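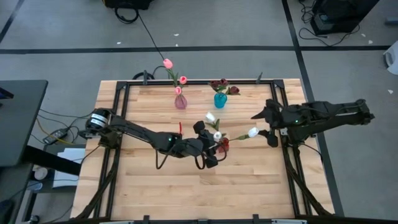

Wallport's spring flower program will run for seven weeks this year, and the first lists of rooms getting fresh vases went out this month. The program pairs donated and discounted stems from Sabbagh Flowers with glass vases lent by residents, then places them in public rooms around town. Most of the arrangements are kept to a single kind of flower and a single color. Pink tulips in a pink glass vase, with one stem standing a little above the next, is the style the program has in mind, and so is a teal blue vase with a tight bunch of dark red flowers and their leaves left on. White tulips are handled on their own and go in last.

The program is called Sovuveck and is now in its fourth spring. It began with the library and the clinic on Nastier Street. This year's list has 108 rooms on it, including waiting rooms, school offices, two bus depots and the dining hall at the senior apartments. Each room gets one vase a week. A room can ask to skip a week, and several have already done so for school vacation.

Sovuveck delivered 3,605 stems last spring, according to its yearly report. Tulips made up more than half. The rest were carnations, ranunculus and small roses, with branches of forsythia in the first two weeks while the tulips were still expensive. The report says carnations lasted the longest in heated rooms and that tulips did poorly on windowsills over radiators. Rooms with radiators under every window will get carnations only this time, unless there is a shelf or desk somewhere else to use.

The change people are most likely to notice is in the vases. In past years the arrangements went out in plain jars, and a good many never came back. For this season Sovuveck asked residents to lend colored glass. Green, amber, blue and pink pieces all came in, and the only ones turned away were those with chips at the rim or necks too narrow to clean with a bottle brush. Every borrowed vase has a numbered sticker on its base. Owners can collect theirs at the end of May or leave them for next spring.

Colored glass does make some of the work harder. Cloudy water is easy to see in a clear jar and easy to miss in a dark blue vase, so rooms are asked to change the water every second day whether it looks bad or not. Tap water is fine. The small packets of flower food that used to come with each delivery have been dropped, as most were found unopened in the returned jars.

Arranging is done at waist-high tables in the hall behind the Sabbagh warehouse, mostly before 9 a.m. The stems are sorted by color, stripped of their lower leaves and cut at an angle. Tulips are left longer than the other flowers and go into shallow water. They keep growing after they are cut and lean toward the light, and the program's instruction card tells rooms to give the vase a half turn each morning – or to let them lean, if the desk has space for it. White tulips bruise easily and the marks show, so they are picked up one at a time by the stem.

Not every request could be met. The Wallport pool asked for flowers at its front desk and was told the air there is too warm and damp for tulips. It will get a pot of ivy. Two rooms at the clinic remain off the list entirely because of patient allergies, and the school music room gave up its place after last year's vase went over during a rehearsal.

The cost of the program has gone up a little. Sabbagh Flowers supplies about half of the stems free of charge and sells the rest at the price it pays growers. The town covers the delivery van. Sovuveck pays for the remaining flowers out of its fall bulb sale, and it plans to add daffodils and grape hyacinths to that sale in October.

Deliveries go out between 10 a.m. and noon. Rooms should have last week's vase emptied, rinsed and standing by the door. Old stems can go in with yard waste but the rubber bands should come off first. Anyone who finds a vase with a numbered sticker and no flowers in it can drop it at the library desk on Nastier Street, where there is a crate for them next to the book return.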